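Second-hand Toys and How Families Choose Them
Project report, Anderson Figueiredo

My project is about toy libraries, and mostly about the one in Zornham, where I grew up. If you've never used one, it works like a book library except you go home with a drum kit and your parents regret it. I wanted to find out why families borrow some things again and again and leave others on the shelf for years. I had 24 weeks, a bus pass and a lot of notebooks.
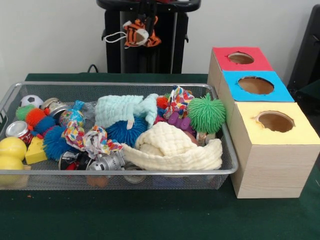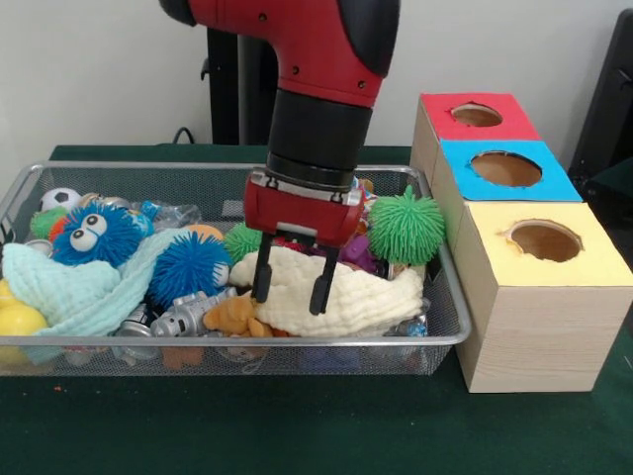
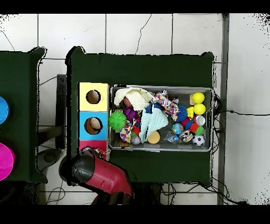
I started with the loan records, which the library had kept on paper cards until quite recently. The cards are lovely to look at and horrible to work with! They list 3,000 loans in several people's handwriting, and some of the toys have three different names depending on who was on the desk. A wooden ramp for marbles was "marble run", "the ramp" and, on one card, "noisy thing". I typed the lot into a spreadsheet over April and fixed the names as I went, so if there are mistakes in the table at the back, they're mine.

The first thing I looked at was size. I was sure big toys would win, because people haven't got room to keep a play kitchen and would rather borrow one. That was only half right. Big toys went out a lot in winter and hardly at all in summer, and when I asked parents about it they talked about buses. Carrying a play kitchen up the hill from the Coutinho stop is no joke, and the families without a car had mostly tried it once. What they borrowed instead was jigsaws and dressing-up clothes, anything that would go in a rucksack.

Next came the questionnaire. I printed 400 and got 129 back, which my tutor told me was decent and which I thought was a disaster (I'd used up all my printing credit). Question 6 was badly worded. I asked "Does your child look after toys?" and nearly everyone ticked yes, because who's going to tick no? If I did it again I'd ask what had got broken lately and let people tell the story. The space for comments at the bottom was far more use than the boxes. One mum wrote a whole side about a missing jigsaw piece, and I've quoted her in full in the appendix with her permission.

A few things came up over and over in the comments. Parents worried about cleaning, much more than about price. They wanted to know who'd had the toy last and whether it had been washed, and soft toys got the most worry of all. The Zornham library doesn't lend soft toys for that reason, though the one in Jusanby does, and puts a washing label in with each one. I went over to Jusanby twice to see how they manage it. They've got a washing machine in the back and a very strict rota, and their soft toys go out about as often as their puzzles.

The other worry was fines. Zornham charges for late returns and Jusanby doesn't. I can't prove that this is why Jusanby has more new members, as it also has a nicer building and a café next door, but parents at both places brought it up without me asking. My own view is that the fines should go. They don't bring in much, and three people told me they had stopped coming after one.

I also tried following a single toy through the cards, and this ended up being my favourite bit of the whole project. I picked a tin garage with a lift that you wind by hand. It went out to the same family four times in a row, then sat on the shelf for ages, then came back into fashion when a playgroup borrowed it and all the children went home and asked for it. Children seem to pick what they've seen another child playing with. The catalogue hardly comes into it, and I'd spent a week writing about the catalogue, so that chapter is now a lot shorter.

What I'd do next is talk to the children themselves. I only had permission to speak to adults, and adults are guessing half the time. I'd also like the cards for the years before the library moved, which are meant to be in a box in somebody's loft. I've left my number at the desk in case they turn up.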